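Tindormont open day, quick notes

Got there late, parking a mess. Torunn Skjelbred ran the tour, 2 rooms, 40 people, too warm. Good talk on budgeting tho: price the gripper fingers and spares seperately from the arm, they add up. Lino asked about lead times. 38 weeks from Santoro!! We'd need to order by February.

Before buying anything they run the job in simulation. Blue funnel, gripper fingers either side of the spout, red rod off to the left.

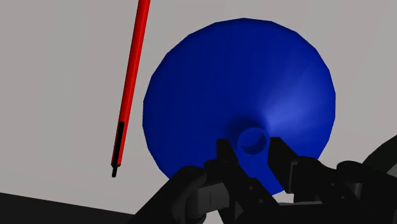

To do before Nollbridge

Ask Bernd for the quote. Hold back 20 percent for spares.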